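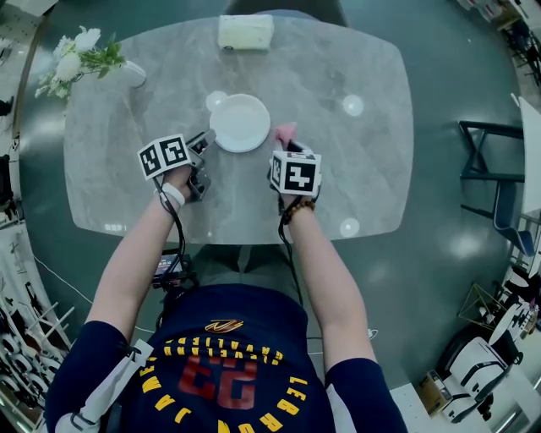
*A white plate and a small pink cloth on a marble-patterned table.*

# Keep the Big Table

My building sent around a notice in January saying the shared kitchen would lose its long table. In its place we will get a breakfast bar with stools. The manager, Josphat Nyaga, says the bar frees up floor space and the newer tenants prefer it. He may be right about both. I still think it is a mistake.

A stool is fine for coffee. It is a bad place to eat a meal, do your taxes, or fix a lamp. You sit in a row, facing a wall or a sink, and when someone new comes in they have to talk to your back. At a table you look up and there they are.

I have lived in 14 apartments, most of them small, and the ones I remember well all had a table too large for the room. In the Gittins Street place we had to turn sideways to reach the fridge. My roommate Cengiz Polat complained about that table for two years, and then paid 200 dollars to take it with him when he moved out. He still has it. His kids do homework at one end while he cooks at the other.

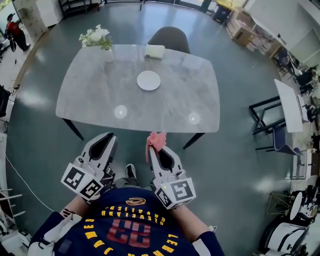
*Cavaliers jersey, number 23, at a gray table with plenty of room on it.*

The usual argument against a big table is that people don't sit down to eat anymore. I think that gets the order wrong. Take away the place to sit and of course they stop. My neighbor Ruoxi Hao ate on her couch all last year and says she would have eaten with the rest of us if there had been a free chair on a Saturday night.

Cost comes up too. The stools in the notice are 359 dollars each. The table is already paid for. It has burn marks and one leg that needs a folded card under it, and neither has ever kept anybody from using it.

If floor space is really the problem, get rid of the vending machine. Or push the table against the window and lose one side – that still leaves three. I have written to Mr. Nyaga to say so, and I'd ask anyone else in the building who eats down there to write to him as well.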